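Two arms sorting small parts in a shared shop: worth keeping the second arm?

Posted in Workshop Automation

tinplate_gus
I'm one of the people paying into the Clernevel shop, and for two months now the back bench has belonged to a two-arm sorting cell. The plan is that it takes parts kits out of yellow bins and lays them on a steel tray in the middle, so whoever is building the next board doesn't have to dig. It runs on Postimora, the free version.

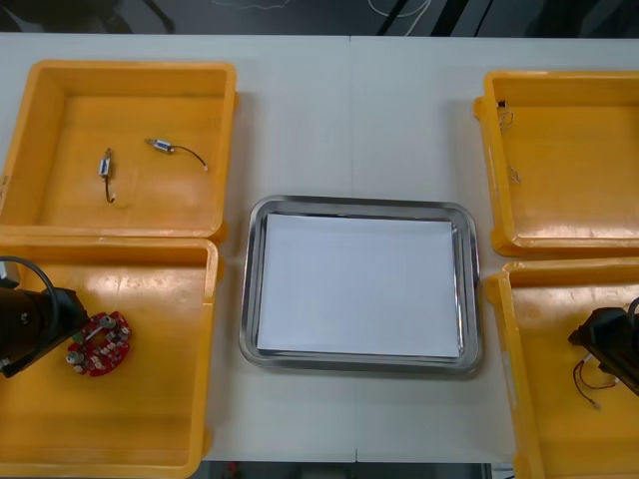 My beef is with the second arm. It doubled the cost and I'd say it tripled the arguing. Every time the two of them get near the tray, one has to wait for the other, so where's the gain? The boards I'll grant you. A round red board lying flat in a bin with clear space all the way round it is about as kind a target as you could ask for. But the right arm gets the wires, and a little bundle dangling off the fingertips like that could end up pointing anywhere by the time it gets to the paper. Last October I was told this would be quicker than a person by spring. I can do a kit by hand in 51 seconds, and I'm not fast. Do we keep both arms, or sell one and buy a decent bin rack?

Insaurralde_bench
Keep both, but stop treating them as twins. We had the same setup and the same complaint. Give each arm its own side and its own kinds of part, and let only one of them own the tray at a time. In Postimora that's the zone lock setting, and it's off when you install it. With it on, the other arm can line up its next pick while it waits, and you get some of your time back.

Wires are a separate headache. Don't pick them by the loose ends. Go for something stiff: a sleeve, a plug, a wrapped section, whatever holds its shape.

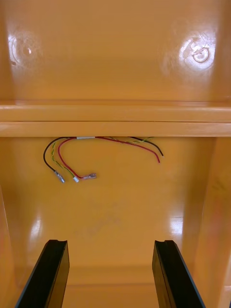 If the leads are hung under a lip you also have to think about the approach. Come in from below with the fingers wide, close slowly, then back out the way you came. Going straight up is how you snag the ledge. And check your glare! Glossy yellow plastic is a rotten background for a wrist camera. We rubbed the inside of ours with a gray scouring pad and missed picks went from 7 in a run to 2. Ugly bins, though, and one member still brings it up.

I wouldn't believe anybody who promises you it'll beat a person on mixed parts. Ours doesn't. It does work through lunch.

dekonberg_dan
sell it. get the rack

oldsolder
I'd hold off on selling. The post above is right about the zone lock, but I have doubts about the scouring pad — it worked for one shop with one lamp. Try moving your light first, it costs nothing and you can put it back.

What I'd want to know is where the time goes. Put a clock on each step for one evening: reach, grab, carry, let go, wait. My bet is the waiting is smaller than you think and the letting go is worse. Solenoids and boards set down on plain paper without much fuss. Harnesses want to spread out, and then the next part has nowhere to land.

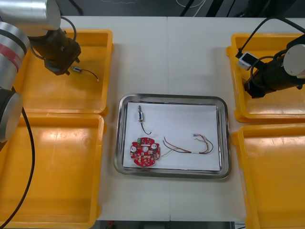 So do the harness last, or give it a strip of the paper to itself and don't let anything else in there. Draw the strip on in pencil if it helps the people loading the bins. If you've done that and the clock still says two arms are no better than one, fine, sell the right one. I'd just want to see the numbers before I believed either side of that argument, yours included.

tinplate_gus
Zone lock was off. Of course it was. I'll do the clock thing before the next members' meeting, but I'm still pricing racks.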